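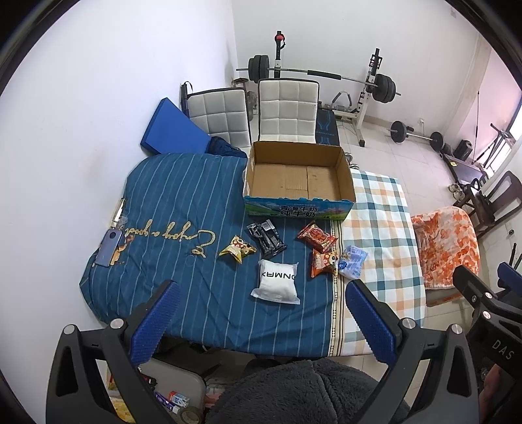
Sorting snacks and small packets on a bed: notes on reusing a carton

A bed is the largest clear surface in most small apartments, and it is the one people use when a box has to be unpacked, sorted and packed again. It works well enough if a few points are settled first. The notes below cover loose snacks, pouches and small packaged goods going into a used food carton.

Preparing the surface

Make the bed before starting. A duvet pulled flat keeps small packets from sliding into folds, where they are missed until the next laundry day. If the duvet covers only part of the bed and the sheet is exposed on one side, treat the two areas as two zones: unsorted items on one, sorted items on the other. A change of pattern, such as pinstripe to check, makes the boundary easy to keep.

Embroidered bedding needs a little care. Raised thread catches on the crimped ends of foil bags and on the staples sometimes left in carton flaps. Run a hand over the flaps and pull any staples with pliers. Put the carton at the head of the bed, where the mattress is less likely to dip as you lean in, and work toward the foot.

Keep the phone at the edge of the duvet, well away from the packets. Phones end up in boxes more often than one would expect, particularly when the case is a pale color and the contents are wrapped in the same shades.

Choosing the carton

Milk cartons, meaning the corrugated outer boxes that shelf-stable milk is shipped in, are good for this job. They are made to carry a dense load and the footprint is small enough to lift with both arms close to the body. Check three places before reuse: the bottom seam, the corners, and the inside faces of the flaps. A stain with a stiff, shiny edge usually means a leaked pack. Discard that carton. The smell does not come out, and it transfers to anything in thin film.

Retape the bottom even if the original glue is holding. One strip along the seam and one across each end is sufficient. Ziad Bitar, who packs parcels for Ciletti, runs the tape at least 6 cm up the side wall, and I have adopted the same figure.

If the printed side still shows the original contents, put a plain label over it or write on the top flap. Otherwise the box will be shelved as milk.

Order of packing

Heavy and rigid goes in first. Packaged goods with clear plastic windows go in next, standing on edge — the window film is the weakest part and cracks when something is laid on it. Flat pouches fill the gaps along the walls.

Bagged snacks go last. Most are filled with gas and act as their own cushion, but only while they are sealed. Press each one lightly with the palm. A bag that goes down and stays down has a leak and should be eaten soon or thrown out. Do not puncture good bags to save space.

Very small packets should be collected in one clear bag before they go in. Loose, they work down to the bottom seam. A bag holding 200 g or so of mixed packets is a convenient size; larger bags become awkward to fit around the rest.

Weight

For a carton that will sit on a closet shelf, weight is seldom a concern with snacks. With canned or liquid goods, weigh as you go on a kitchen scale. Qusai Boutros wrote in to say that his scale reads up to 1000 g only, so he weighs items singly and keeps a running total on the flap in pencil. That is adequate.

Where the room is shared with exercise equipment, do not rest a packed carton on a bench pad. The upholstery is slick and the pad is narrower than the box. Do not stand it on the tile next to loose weights either. A padded chair is acceptable for a few minutes, if the carton sits fully on the seat.

Afterward

Shake the duvet out over a hard floor, then sweep. Crumbs and torn corners of film collect at the seams and under any stitched lettering. A dry lint brush clears them; a damp cloth drives sugar dust into the weave.

Fold the flaps in alternating order and leave the top untaped if the box will be opened within the month.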